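Open day at Unura, May

I went to the open day of Unura together with my colleague Gyu-bin Tak. We arrived at 2 in the afternoon and the entrance hall was already full. Our first stop was the laundry corner, which I had wanted to see most.
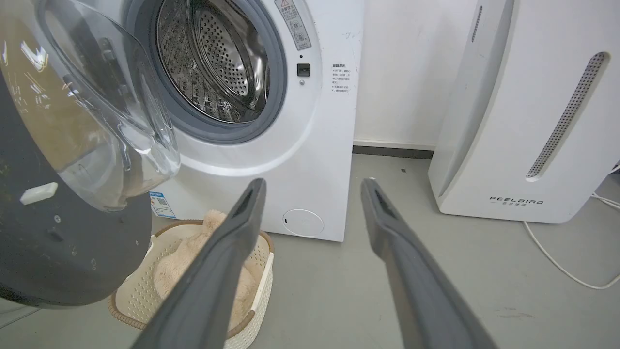
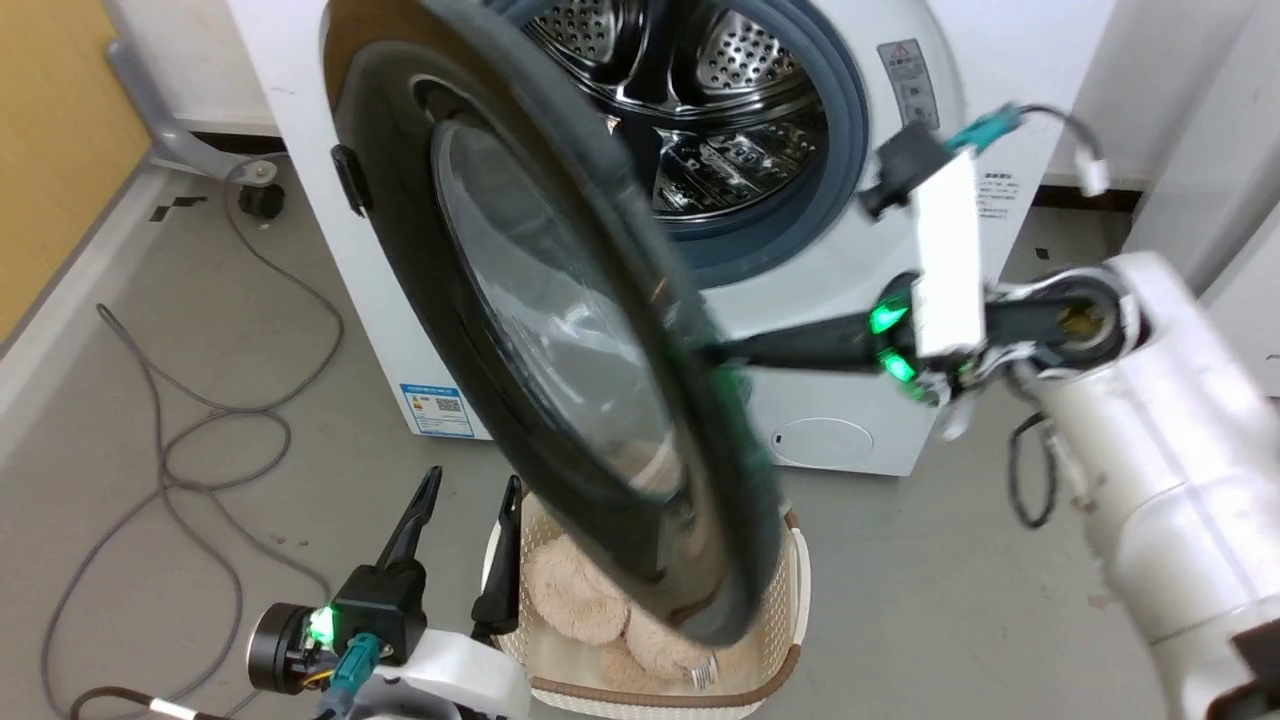
The front-loading washing machine in the laundry corner, with its door open.

I have the same kind of machine at home, so I looked at it with the eyes of a person who must use it every week. The rubber seal is where I always lose small socks. A lady from Wiegand, who has worked with home appliances for many years, told us to wipe the seal after each wash and to leave the door open for some hours. I do the first thing only sometimes. Gyu-bin asked her how often the filter should be cleaned, and she said every 4 weeks.

After this we visited the stand of Varnonano, where they showed cloths for drying dishes. The young man there spoke very fast and I could not follow everything, but he gave us a leaflet with 4 pages. Skunach had a room upstairs with folding racks. I liked the narrow one, although it was too expensive for me.

There was coffee in the yard, and a very good plum cake. We took the bus home before the last talk, so I cannot report on it.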